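Why does action chunking hurt my bimanual can sorting when the chunk gets longer?
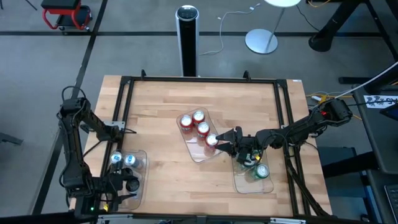 tulent_bench replied before the post had any text under it, asking whether the two arms share one policy or run two, and whether the chunk length was changed at training time or only at execution. Both are covered in the edit below.

Setup: two arms on opposite sides of a table, three clear trays, drink cans sorted by color. One policy for both arms, 14-dimensional joint position targets, a single overhead camera plus joint states. I have 3000 teleoperated demonstrations collected through the Stesolora recorder. The model is a standard transformer encoder-decoder with a CVAE head, trained from scratch.

The paper I'm trying to reproduce (the Lachance ablation, the one with the tray task) reports that success goes up with chunk length and then levels off. Mine goes up and then falls. With chunks of 20 steps the arms pick and place acceptably. With chunks of 30 the gripper comes down next to the can, closes on the rim or on air, and the arm carries on to the drop tray as if it had the can. Validation loss is slightly better for the longer chunk, so I can't see the problem from the curves.

Edit, after the comment: one policy. Chunk length was changed at training time and the full chunk is executed before the next inference call. No temporal ensembling. Control runs at the same rate as recording. Same seed, same data split.

What I would like to know is whether this is a known effect or whether something in my pipeline is broken.

Posted by okra_servo

numance_lab

Known effect, and probably not a bug. If you execute the whole chunk you are open loop for its entire duration. The longer chunk means the descent and the grip closure were planned from an observation taken while the gripper was still well away from the can. Any error in the estimated can position at that moment goes uncorrected. Cans are unforgiving here, as the clearance between an open two-finger gripper and the can body is small and the neighbors in the tray limit where the fingers can go.

Validation loss won't show it. It is computed against demonstration actions from demonstration states, averaged over the chunk. Most of the steps are transit, which is easy to predict. The few steps around contact carry the failure and hardly move the mean. Plot the error per step index within the chunk, and separately for the steps where the gripper command changes. I would expect the second plot to separate your two models clearly.

Things to try, in this order:

Keep the model trained on 30 but execute only the first part of each chunk, then query again. This needs no retraining and tells you whether the problem is execution or learning.

If that recovers the success rate, add temporal ensembling with a low weight on old predictions. Watch the gripper channel. Averaging an open command with a close command gives a half-closed gripper, so take the newest prediction for that channel and ensemble the joints only.

If it does not recover, look at the camera delay. A fixed offset between image timestamps and joint timestamps hurts every chunk length, but the long one has fewer chances to make up for it. In our logs the offset was 3 frames and we had missed it for most of November.

As for the paper, check how the ablation was executed. Several groups report the training chunk length and execute a shorter horizon, and the second number ends up in the appendix or nowhere.

gridfin

had the same thing. lowered the chunk and it went away. also check your lighting

parallel_jaw

Agree with numance_lab on the first test. One addition about the two arms. With a joint policy both arms get replanned at the same instants, so an arm that is waiting and an arm that is closing on a can share the same query schedule. In my runs the grasping arm needed a short horizon and the idle arm drifted when it got one, because each new query sampled a slightly different hold position. Setting the CVAE latent to zero at test time removed most of the drift. If you are sampling it, stop.

I would also look at the demonstrations. If the operator paused above the can before descending, the long chunk can contain the pause, the descent and the closure in one piece, and the pause length varies between episodes. The model then averages over when the descent starts. Trimming pauses from the data helped me more than any change to the horizon. I can't say what share of your failures it would explain.

okra_servo

Ran the first test. Model trained on 30, executing the first 20 steps and requerying: most of the missed grasps are gone, and what remains is mainly on cans at the end of a tray. Latent was already zero. The per-step error plot does separate at the gripper transitions. I'm going through the recordings for pauses now and will check the timestamps after that. Leaving this open until the trimmed dataset has been trained.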